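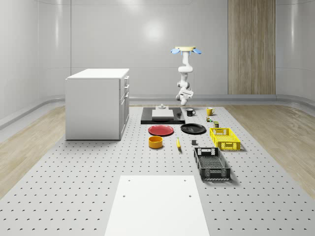 6:16 am, back from Jitomside, hair still full of salt. Didn't want to go. Went. Nearly 4 weeks now of saying the dawn prayers standing in the shallows with the board under one arm, the way the Pludari booklet tells you to, and I still feel like a fool for the first half of it. Then the second half comes and I don't. Tried again last night to do the sitting version indoors and got nowhere. Kept my eyes open, which you're allowed to, and picked a spot to rest them on. White wall, a round glow of light up near the middle of it, bright as a small moon. Held it for maybe ten breaths. Then I was thinking about wax. Then about whether I owe Skoner for the fin.

Water was flat and gray. 6 of us out, no one talking. The older woman from Taheri was there again with her beads wrapped round her wrist, she paddles with them on. Asked her once if she worries about losing them. She said she's lost two sets and the sea can have them. Thinking about that all the way home.

One good wave. Just the one. Didn't chant, didn't count, forgot I was supposed to be watching my breath and there it was, the thing itself, for however long. Gone as soon as I noticed. The booklet says don't chase it. I chased it for another hour, obviously. Got cold and cross.

Question I keep coming back to: is it prayer if I'd be out there anyway? My mother would say no. She'd say prayer costs you somthing. Well it cost me sleep, and a toe on the reef.

Need to do before October: patch the ding by the tail. Read chapter 4 properly, not in the van. Call home. Decide about the Taheri retreat, they want a yes or no and I keep telling them soon. Four days of silence and two sessions a day in the water. Part of me wants it badly. Other part wants to know what the swell's doing first and I don't think thats the right part to ask.

Late for work. Towel's still in the van. More tonight if I'm awake.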